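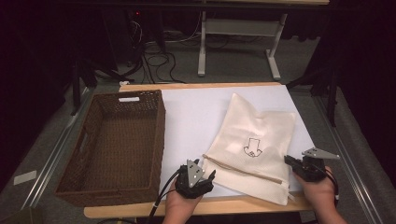

*Page last changed: November*

**Household Textiles, unit 5: Bags for storing and bags for washing**

These notes go with the Wednesday session at Foltholm. Please read them before you come, and bring one bag from your own home.

In the first half we work with the drawstring bag. It is a simple piece of sewing: fabric, a channel, a cord. A cream-colored bag with a printed arrow lies on the work table beside the woven basket, and we will use it for folding practice.

How to fold a drawstring bag:

1. Lay it flat on the white sheet and smooth it with the side of your hand.
2. Pull the cord to its full length, then lay it across the fabric.
3. Fold the long sides to the middle, then fold from the bottom up.
4. Put it in the basket with the fold facing you.

Small wrinkles are not a mistake. If a corner turns over, open it before the first fold - later it is difficult to correct.

Safta Sima, who teaches the second half, prefers to roll her bags. Both methods are accepted in the practical test, but please stay with one method for the whole set.

**Mesh bags**

A mesh bag goes into the machine with the clothes inside it. Water and soap must pass through the holes, so the bag should be filled only to around half. Close the zipper completely before washing. On some bags a small outline drawing, for instance a sock, is printed on the net. 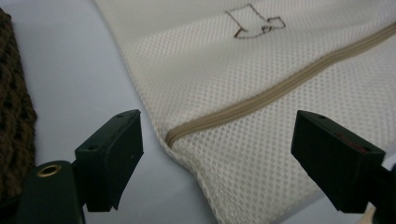 Can I keep clean socks in the mesh bag after washing?

It is better to take them out and dry them separately, and to store the empty bag flat with its zipper closed.

**Homework**

Read page 37 in the Kalinowski reader, then answer in two or three sentences: which bag in your home is used most often, and how is it closed? Write down the material if the label tells it. Students who missed unit 2 should also copy the table of fabric names from the Irkon folder.

The room opens at 9. Leave coats and wet umbrellas at the door, please.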